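Jewelry store display counter and wall showcase set – Nullmont series

Grostetti makes retail display furniture for jewelry, watch and eyewear stores. The Nullmont series is our mid-size set for mall units and street shops. Every set is built to order from your floor plan. Send us the plan with door and column positions marked and we will return a layout drawing before quoting.
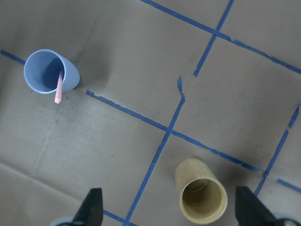
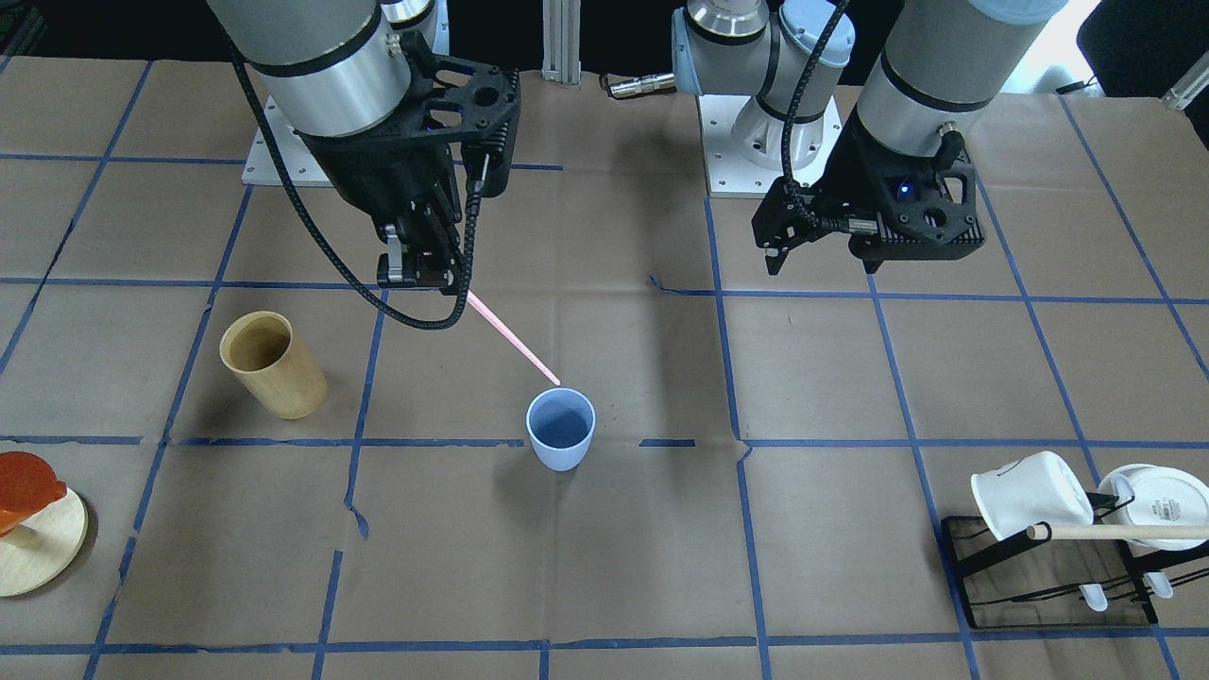
Light blue cup and pink stick on the blue-taped grid.

What is in the set
Front counters with glass tops, a corner counter, a cashier desk and wall showcases with locking doors. The standard layout uses 32 running feet of counter. Counters can be ordered straight or curved. Curved counters take longer to make.

Materials
MDF body with baked paint, tempered glass, stainless steel trim. Veneer is available in place of paint on the front panels. LED strips are fitted inside the cases before packing, and drivers are supplied for 110V or 220V. Please tell us which one you need.

Locks
Each counter has its own lock and two keys. Keyed-alike sets are available – ask when you order, as locks cannot be changed after assembly.

Sizes
Standard counter length: 55 inches
Counter depth: 22 inches
Wall showcase height: 2660 mm with light box, lower on request

Lead time and shipping
Production takes 29 days after the drawings are signed and the deposit is received. Orders placed in August may take longer. Large counters ship in plywood crates, wired and tested, and need only to be set in place and plugged in. Wall showcases ship in two parts and are bolted together in the store.

Recent project
The Quartey store uses this set in off-white with brass-colored trim and the Nulta light box above the back wall.

Price list updated December 2024. Prices do not include freight or local duty.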